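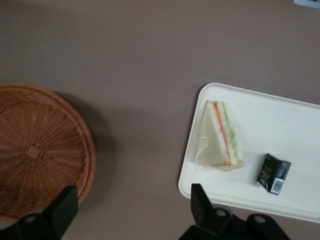

Yulan Kang eats lunch at 3 in the afternoon, standing up, and it's almost always a sandwich. "Triangles only," she told me before I'd even gotten my coat off. "If you cut it straight across I'll still eat it, but I'll be a little sad."

I'd come to talk about Indale, the lunch counter she opened in January with her old college roommate, Nia Ifans, and we did get to it eventually. First, though, we had to talk about wrapping. Yulan feels strongly about wrapping! She uses clear film on every sandwich because she wants people to see the layers before they pick one up. "You should see the color going down the side, the pale green and then the orangey red. Paper is prettier, sure, but then you're reading a label, and I never believe labels."

The trays are plain white plastic, and that was an argument. Nia wanted everything served in round woven baskets (she'd found a whole stack of them when Cavness, the gift shop next door, was closing down). They tried it for a month. "Crumbs," Yulan said. "Crumbs in every single strand. I was out back with a toothbrush." Now the baskets sit out on the tables and the food goes on trays, where a quick wipe takes care of it.

Nia came by halfway through this and sat down with us. "I still think the baskets looked nicer," she said, and Yulan threw a napkin at her.

I asked how busy things had gotten. They sold 49 sandwiches on opening day and 183 on their best one so far, when the bakery down the street lost power. Yulan makes most of them herself, starting at five in the morning with the radio up loud. She slices the bread last, after all the fillings are ready, and she won't let anyone else do the cutting.

So what's next, a second counter? "Soup," Nia said. Yulan shook her head and started clearing the table. "We don't have bowls," she said. "Ask me when it's cold out."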